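Sanemov Two-Finger Bench Gripper with Wrist Camera

Sold by Dovell. Usually leaves our Nutport warehouse within two working days.

Overview

The Sanemov is an electric parallel gripper for light bench work: picking up pens, tubes, small boxes and similar items from a flat surface. It fits most small arms with a standard round tool flange and comes with its own camera bracket, so the view from the wrist stays the same each time the gripper is taken off and put back.

The fingers are black, with a flat pad on the inner face of each. Pads wear and are meant to be replaced. Slacken the fixing screw, slide the old pad out and push the new one in until it clicks. Run the homing routine after changing pads, or the closing position will be slightly out.

The wrist camera looks down past the fingers at the table. Both fingertips stay in view when the gripper is open, which makes it easier to judge how close a finger is to the next object along — useful with pens and other thin items that end up side by side.

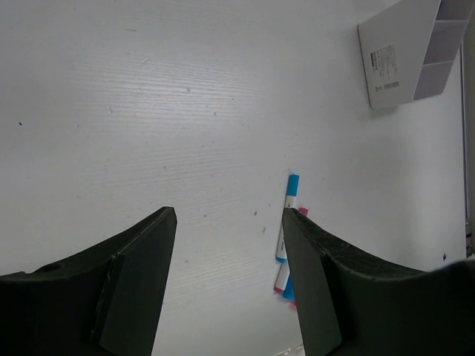

Wrist camera view with the gripper open over a white tabletop, markers beside the right finger.

Setting up for small items

Start with the grip force at 2 on the dial and raise it only if items slip. Smooth plastic barrels rarely need more than that. Pale, shiny tabletops can throw a bright band of light across the picture, so fix the camera exposure by hand and move any lamp that sits directly over the bench.

What is in the box

Gripper body with fingers fitted
Camera and bracket
8 spare pads
Power and data cable
Hex key and printed setup sheet

The arm, flange adapter and power supply are sold separately. The Correia adapter fits without changes.

Care

Wipe the pads with a dry cloth at the end of the day. Light scuffs on the fingers do not affect grip. Replace a pad if its face is torn or lifting at the seam.

Support

For fitting questions ask for Nhi Lâm. Returns and spare parts are handled by Bảo La. Please have the serial number ready — it is on the underside of the body, next to the cable socket.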